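10 May 2021

Finally did the medicine drawer!! I've been putting it off since October and it took me 35 minutes, tea included. Everything came out onto the table, and half of it was old receipts and a plaster tin with no plasters in it. Petronella rang in the middle and I made her listen to me reading out expiry dates, poor woman, but she laughed and says she's doing hers next.

I'm so pleased with the clear tub. It had been sitting under the sink doing nothing, and I love being able to see straight into it. Whatever's past its date goes back to the chemist tomorrow. 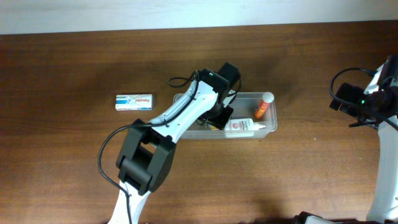

*The tub with the orange tube and the white bottle in, Panadol still out on the table.*

Can't decide about the Panadol. Vikas wants it by the bed, I want it in with everything else, and I think I'll win because the tub is just so nice to use! Might write a little label for the front, if I can find the good pen.

The drawer itself is wiped out and lined with the last of the green paper from Olesia's parcel. I've opened it four times this evening just to look. Bathroom shelf next, and I can't wait. Must buy plasters.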